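Besero Reader Reviews: Data Card

Summary
Besero is a collection of 300 short book reviews written by members of the Tundance reading circle. It is intended for the study of review writing and reader opinion.

Contents
Each entry holds the title, the genre, a rating from 1 to 4 and the review text. Almost 100 entries concern poetry. Reviews longer than one page were excluded.

Preparation
Dima Bataineh and Erlinda Aquino corrected spelling and removed reviewer names. Ratings were left as submitted. Plot spoilers are marked in 74 entries.

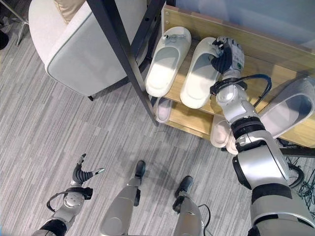 Terms of Use
Reviews may be quoted with credit to Tundance. Requests for removal should be sent to Hashini Siddiqui.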